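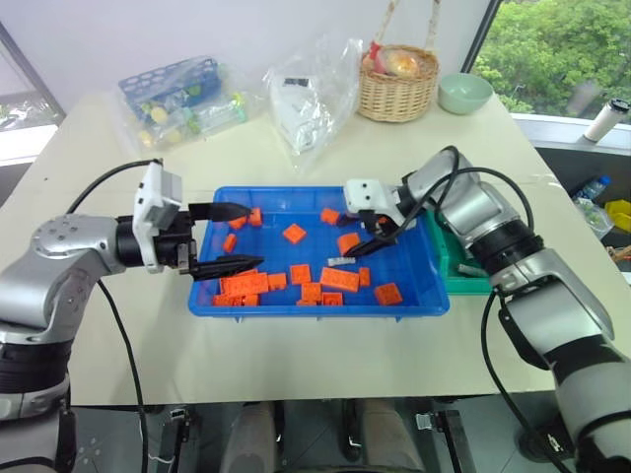 Section 3. Setting Up Your Kerik Label Printer

Before you start, find a flat surface within reach of an outlet. The power cord is 90 cm long, and the designers at Wulgate have heard your thoughts on this.

1. Take the printer out of the carton and peel off all the orange tape. There is a strip under the lid. There is another strip under that one.

2. Press the side latch and lift the lid until it clicks. It will feel like you are breaking it. Keep going.

3. Drop in the label roll with the loose end coming off the bottom. The Kerik takes rolls of 262 labels. The 371-label roll fits the older Levchenko model and will jam this one on the first turn.

4. Feed the end of the roll under the gray bar and close the lid.

5. Plug in the cord and hold the power button for 3 seconds. The light blinks green, then stays green. If it blinks red, go back to step 1 and look for tape.

6. Print a test label by pressing Feed twice. It reads HELLO and cannot be changed.

Note: The first few labels may come out crooked. Use them on things in the garage.

Note: Labels are sorted and saved in the Grokoment app, which wants a password with a symbol in it. The printer works fine without the app, though the app will bring the matter up from time to time.

CAUTION: The print head gets hot during long jobs. Let it cool for ten minutes before you clear a jam – yes, even a small one.

CAUTION: Do not pull a label out while it is printing. Wait for the beep.

To change the label size, see Section 4.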